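Notes for Unit 3: Packing a Snack Bag (and why we spend a whole session on it)

Hi everybody, and welcome back. These are my notes from the paper bag session, typed up for anyone who missed it and for those of you who were too busy folding to write anything down. They follow the order I talked in, more or less, which means they wander a bit.

If you remember, Unit 2 was boxes. Boxes are easy to love. They have corners, they stand up by themselves, and they tell you when they're full. A small paper bag does none of that for you. It falls over, it bulges, it splits at the glue line when you're not looking, and yet every bake sale, birthday party and front counter in the country runs on them. So I think it's worth an evening!

Opening the bag

Most people open a bag by sticking a fist in it. Please don't. Pinch one face of the bag near the top, pinch the other face opposite, and pull them apart gently until the bottom starts to unfold. Then put two fingers inside and push the bottom flat against the table. You want to hear a little pop. If the bottom isn't flat, nothing you do afterward will go right, and you'll blame the snacks.

Next, the cuff. Fold the top edge down to the outside, about the width of your thumb, all the way round. A cuffed bag stays open while you work. With the stiff bags from Turkach you can get away without it, but the thin printed ones (the Fellden florals, for instance, which I know a lot of you bought) really need it. You unfold the cuff at the end and nobody sees the crease once the top is rolled.

Crinkly things and how they behave

Now for the contents. Candy and dried fruit mostly come in film packets, and a film packet is a pillow full of air. It's slippery, it changes shape when you pick it up, and it's nearly always wider than the mouth of the bag. When I was packing favors for the Jirnex open house last November we had 1,000 bags to do, and I must have torn 41 of them before I slowed down and looked at what my hands were doing. I was pushing packets in flat, wide side first, so of course the side seams gave.

What works for me is this. Hold the packet by its top seal and let the contents slide to the bottom. Now it's narrow at the top and heavy at the base. Curve it a little between finger and thumb, lower it in along the back wall of the bag, and let go only when it touches the bottom. The second packet goes in front of the first, curved the other way, so the two fit together like spoons. If there's a third, it goes on top, lying on its side.

A few things came up while we were practicing:

Put the biggest packet in first. If it goes in last it sits high and the top won't roll.

Dried mango and other fruit leathers are flatter than candy and make a good back panel – slide them against the wall and they hold the bag up straight.

Don't squeeze the air out by poking a hole. I've seen it done. The snacks go stale and somebody's kid ends up with sugar in their coat.

Sticks, skewers, stirrers and anything else long and wooden go in after the packets, standing up in a corner, or tied to the outside if they're taller than the bag.

Keep your bag at the front of your space and your packets behind it or beside it. Reaching across an open bag is how it gets knocked over. I do the opposite constantly, so do as I say.

Color, since you asked

I had a nice question about whether the contents should match the bag. My feeling is that a busy print wants a plain filling and a plain bag can take anything, but I break this all the time. Small outlined flowers on white are pretty forgiving. You can put a loud packet next to them and it looks cheerful. Big solid blooms are much fussier, and I'd keep those for cookies in clear wrap, or soap.

And do look at what peeks out of the top. If you're leaving the bag open with something showing, pick the packet with the nicest upper edge and put that one at the back.

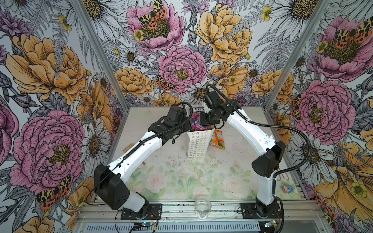 The mango packet in the orange wrapper is a good one to practice with, and so is anything purple and crumpled, if you ask me. Try them both with a flowered bag, in either order, and see which way the top sits better.

Memon wrote in after class to disagree with me on the cuff: on thin paper it leaves a line that shows through the roll, and a strip of card tucked inside the mouth does the same job without marking anything. You slide the card out when the packets are in. I tried it, and for the florals I think that's better than my way, so feel free to use whichever you like for the assignment.

Closing up

Unfold the cuff (or pull out your card), press the front and back faces together, and run your fingers out toward the sides. Roll the top down 2 turns. Three if the bag is tall. Hold the roll for a moment before you fasten it, since paper likes to spring back. A sticker is fine, a clothespin is charming, and staples I'd save for bags that adults will open.

For next time

Please pack 3 bags at home with whatever is in your cupboard, using at least one film packet in each. Leave them standing overnight and check them in the morning – a badly packed bag usually leans by breakfast. Bring the worst one along. Tape will be provided, but bring your own scissors, the class pairs are awful.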